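Is the Brernholm rework really a buff?

Posted 2/5/25 by Saturnino Tejada
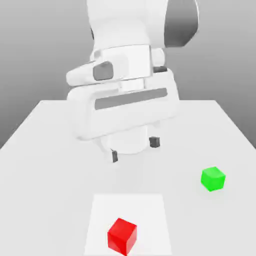
What the patch notes say

Everyone in my guild chat is calling Brernholm the new must-have tank. I've read the notes several times and I don't see it. His basic attack now taunts for 2 turns, up from one. His passive gives the whole team a shield when he drops under 60% health. His ultimate got a new animation and a longer cooldown, and the cooldown is the part people keep leaving out when they paste the notes.

Taunt for 2 turns sounds great until you remember who we're fighting. Half the arena runs Fanska, and Fanska strips taunt with her opener. She goes first in nearly every match I play. So the headline change does its job against teams I was already beating.

The shield

I like the shield more than the taunt, but look at how it scales. It goes off his max health, and the rework took a chunk of that away. The notes call this "adjusted base stats." I'd love to see a patch where "adjusted" meant up.

It also needs him to be hurt first. If your healer is any good, he sits above the line all fight and the passive never fires. If your healer is bad, he gets one shield out and then dies to Clulel's burn, since burn damage goes straight past shields. A guy in chat told me to just run him without a healer. Okay. I tried it. I lost to a team with a healer.

Who he might work with

Idahosa is the one pairing I'm not ready to laugh at. She trades her own health to speed up the front line, so Brernholm gets more turns and keeps the taunt going even after a strip. I ran them together in the tower and cleared a floor that had been eating my energy since August. But the tower doesn't have Fanska in it, and the floor boss is slow as mud. I wouldn't promise you anything in arena.

Gear: health on the main stats, speed anywhere you can get it. People are telling new players to farm the counterattack set. That set costs a pile of stamina and his counter hits like a wet sock. Skip it.

Should you pull?

The banner runs alongside a discount on summon tickets, and the rework landed right before it, and I'll let you draw your own line between those. If you already own him, take him to 5 stars with the copies you have sitting around and try him in the tower. If you don't, I'd keep the tickets. My own Brernholm is back on the bench, and Idahosa is in the front row with my old tank until somebody shows me a replay against Fanska that he wins.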